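Join the Lallon Community Choir – singers wanted for our new season

After a lovely long summer of catching up on our gardens, we start again in September and we would dearly like some new voices to come and sit among us. You don't need to read music, and you certainly don't need to have sung since school – plenty of us hadn't when we first put our heads round the door.

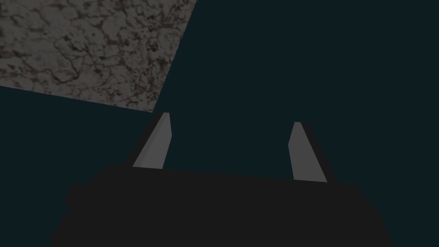
We are especially short of tenors and basses, though altos and sopranos will be made just as welcome. Rehearsals run for 2 hours in the evening with a proper break for tea, and our musical director, Drahomíra Ševčík, teaches everything by ear first, line by line, so that by the time the sheets are handed out you half know the thing already. This season she has chosen folk songs, a couple of rounds and one rather grand anthem that we have been putting off for years.
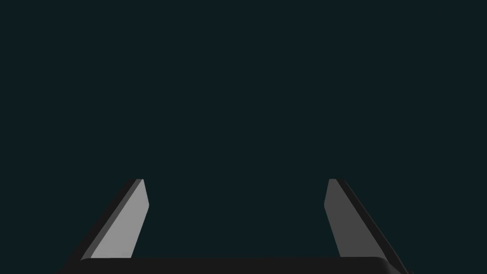 Sudheer Poojary: I came along meaning to stay for a single evening and I'm now in my third year. I still can't read a note, and the basses have been very kind about it.

Your first three rehearsals are free, and after that the season costs £40, which covers the hall and your music. If that would be a stretch, please have a quiet word with Drahomíra and we'll sort something out between us.
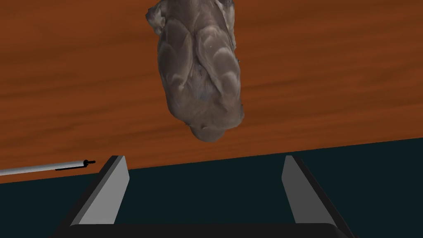

Lallon Community Choir, new season

To put your name down, ring the Tóth Hall office on extension 421 and leave a message, saying which part you sing if you happen to know it.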